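Kotcombe Table Skills Club

By Neelam Ahuja - updated October - 6 shares

The Kotcombe Table Skills Club is a student robotics club best known for teaching machines to do chores its members avoid at home.

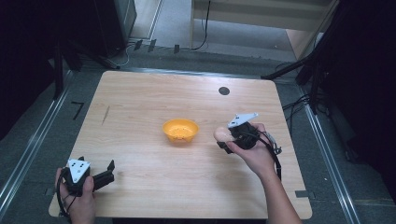

It grew out of an evening class in basic automation and took its present name after the old one, Sirska, was found to belong to a brand of crackers. Members work in pairs. One student performs a household task with a gripper in each hand, and the other keeps the log, a job with lower status and a better chair.

Recordings from these sessions are used to train the club's two-armed robot, Husa, which has been learning to tidy a table for two school years. Its early progress was modest. In one widely retold trial it set a cup down perfectly, then picked it up again and would not part with it until the power was cut.

The Yazdani Cup

The club's yearly contest, the Yazdani Cup, asks each pair to record clean runs of a single task. Dropped objects are struck from the total, as are runs in which a student talks to the bowl. The standing record is 92 clean runs in one evening. The winners received a trophy and, by their own account, sore thumbs.

By last spring the club's library held 900 runs. A proposal to add laundry folding was voted down - several members felt it set a dangerous precedent.

2 comments

marlow_p: The cracker thing is true. We still have the T-shirts.

Dee K.: I kept the log for a year and the chair isn't that good.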